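Sesham planner FAQ

What is Sesham?
Sesham is the motion planner we build at Flolosance. You give it a robot, a scene and a goal, and it hands back a joint trajectory your controller can follow. It's open source, and we love seeing what people do with it!

Can I try it without hardware?
Yes, please do! Every release ships with Feyisa, our simulated tabletop. The rack task is the best place to start: two arms, one server rack, and plenty of ways to bump into it.
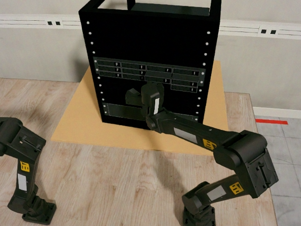 Feyisa rack task: right arm across the front of the rack, left arm folded.

How fast is planning?
On the rack task the median plan takes 76 ms on a desktop CPU. We run 959 seeds every Monday and post the results, slow ones included.

Why does my plan fail near the rack posts?
Check your collision padding first. The default is generous, and in the gaps between units it can eat up all the free space. Lower it in small steps and replay the same seed.

Does it plan both arms together?
It does, and this is our favorite part of version 29. Set joint_mode to "both". To hold one arm still, list it under "parked" and it is treated as an obstacle.

Can I bring my own scene?
Sure. Plaston, our converter, reads URDF and mesh files. Keep scenes under 300 collision shapes for now (we're working on it).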